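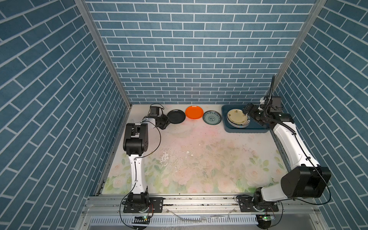 Chapter 3
Saving, Dying and Trying Again

I lost 23 hours of my life to a game called Drokby, and I blame its save points. You could only record your progress at a shrine, the shrines were miles apart, and the last boss was a very long walk from the nearest one. I still think about that walk!

So this chapter is about saving: when a game lets you do it, what it keeps, and what it makes you repeat. We'll start with checkpoints, as most of you will have to place some before the end of term, then move on to free saving (press a key, anywhere you like) and finish with games that wipe everything when you die.

My main case is Arkness, a platform game by Shalini Gautam. Her first version had a single checkpoint per level, and her testers gave up in droves. She moved things about, tried again, and ended up with some 400 checkpoints across the whole game - far more than I'd have dared. Players called it harder than before, and I find that fascinating. We'll look at her level maps in section 3.2.

Before you read on, play the opening level of any game you own and die on purpose. Write down where you come back, what you've still got in your bag, and how cross you feel. Philomena Ó Briain uses the same exercise with her evening class, and she makes them do it with the sound off. Keep your notes, you'll want them for the first task.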